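About Us

Lennox Robotics Club is a student club at Lennox Technical High School in Wostamham. We program robot arms to do table work - picking things up, moving them, putting them down where they belong. Most of what we do happens in simulation first. Members write a task, run it on the simulated arms, watch it go wrong, fix it, and run it again.

The club is open to all grades. You don't need to have written code before. We meet twice a week after school in the computer lab on the second floor, and the lab is also open to members during lunch.

How We Started

The club began as a sumo robot team with a box of secondhand kits. The team went to three regional meets and did fairly well at one of them. After that, several members wanted to work on arms instead of wheels, and the school could not pay for real ones. A teacher suggested building the whole thing in software. The first version had one arm and a table with nothing on it. The second arm was added the next school year, and the room around the table came later, mostly the work of two seniors who wanted shelves.

We call the simulated room Kerura. All of our projects use it.
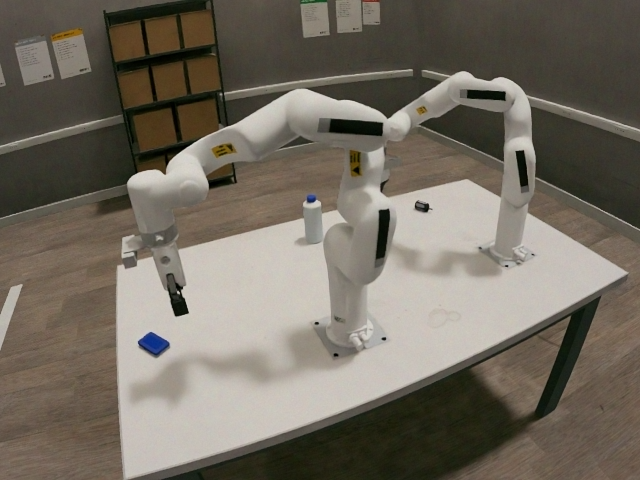

What Members Do

New members spend their first weeks on single-arm tasks. They learn how to move an arm to a point, how to open and close the gripper, and how to keep the arm from hitting the table. The usual first assignment is to hover over an object and stop there. It sounds easy and it takes most people a few meetings.

After that, members join one of the project groups:

1. Grasping. This group works on how the fingers meet an object. Boxes and blocks are simple. Round things are harder, and so is anything with a small handle. The brush has been their main project this year. The fingers have to close on the short knob on top, with the gripper pointing straight down and centered over it.
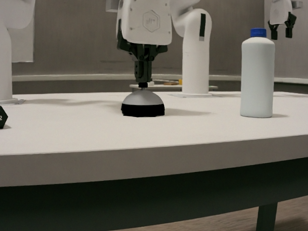 2. Two-arm planning. This group keeps the arms out of each other's way. They write the rules for which arm moves first and where the other one waits.

3. Scene building. This group makes the objects and the room, and sets up new table layouts for everyone else to test on. Members who like drawing or 3D modeling often end up here.

4. Records. Every run gets logged with the code version and the result. This group keeps the logs in order and writes up what was tried. We have more than 700 runs on file, going back to the one-arm days.

You can switch groups at the end of a semester. A lot of people do.

The Vadano Challenge

Each spring we enter the Vadano Challenge, a simulation contest for high school teams. Teams get a list of objects and have to clear a table with two arms. Points are taken off for collisions and for anything dropped. This year's contest is on Sat 30 March, and we are sending 9 students in two teams.

Practice layouts change every week so that no team gets used to one table. We move the objects, swap some out, and turn the view to make sure the code is not depending on anything it shouldn't.
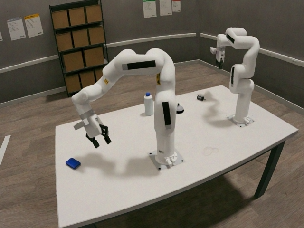

Path planning takes up most of our contest practice. A short path is not always a good one, and a team that saves a second on every move can lose it all on one collision. We have our members sketch the route on paper before they write it, including the height at each turn. In our current practice layout the bottle with the blue cap stands between the nearer arm's column and its gripper, so a low swing back toward the column is a risk. The blue block at the front left corner is an easier pickup and most teams go for it first. We let them choose, and then we look at the log together.

Costs and Equipment

Dues are $3 a meeting, which pays for snacks and part of the contest fee. The rest comes from the school and from our June car wash. Students who can't pay dues should tell an adviser. It is handled privately and you will still be on the roster.

The lab computers are enough to run Kerura. If you want to work at home, the advisers can tell you whether your machine will handle it. Older laptops usually run it with the shadows turned off. 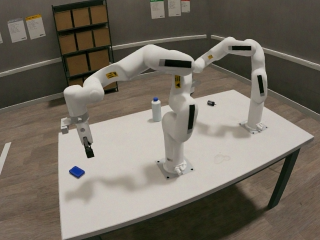 Our shared object library is free for any member to use and add to. It has more than 200 models in it now, some good and some rough. Please check the size before you add anything - we once had a spoon as long as the table. Small parts are welcome as well as household things. The little black cylinder lying on its side near the back edge is a good one to practice with, with its thin pin sticking out at one end. Give your model a plain name and write down which way is up.

Joining

Come to any meeting. Bring a notebook and your school login. If you miss the start of the year, you can join in January and work through the first assignments with one of the older members. Parents are welcome at the open lab in June, when every project group runs its best task on the big screen.

Questions can be left at the front office, marked for the Robotics Club.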